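An afternoon with old hard drives: my visit to the Wallico open day

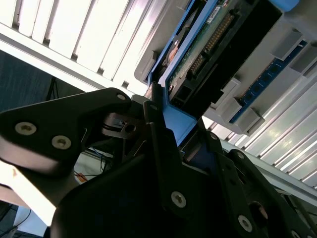

Cheng

I went to the open day of Wallico in November, mostly for the hard drives. Wallico takes in used storage from offices and prepares it for a second life. My own work is in a small archive in Drindemlow, and we keep many drives, so I wanted to see how other people handle them.

The visit started at two in the afternoon. We were 92 visitors, too many for the workshop, so they divided us into groups. Mine had to wait in the corridor, where there was tea and a table with old cables to take home. I took two.

The drive room is smaller than I expected. What I liked most was the blue caddies. With us, every drive lies in its own paper box, and to find one you must open many. In a caddy, the plastic goes around the edges of the drive, but the green circuit board on the underside stays visible, and so does the row of gold-colored pins. You can look at the pins before the drive goes anywhere. The bay that holds the drive is ribbed gray plastic, and the blue is easy to find against it.

Our guide spoke a long time about labels. On the board there can be a small white sticker with print and barcode-like markings, and the rule at Wallico is that you never put your own sticker over it. They write their notes on a paper card, and the card travels with the drive. At home we have made exactly this mistake, and I have spent many evenings with a hair dryer to get our stickers off again.

After this came a talk about Jivitz, their program for the stock list. It lasted nearly 3 hours with the questions, and for me it was too long. The chairs were hard and I could not follow the part about serial numbers. The man next to me wrote down everything, so I suppose it was useful for somebody.

Entry was free. The bus stop is on the other side of the bridge, and in the evening there is only one bus per hour, so look at the timetable before you go. I have asked for the price of twenty used caddies and wait for the answer.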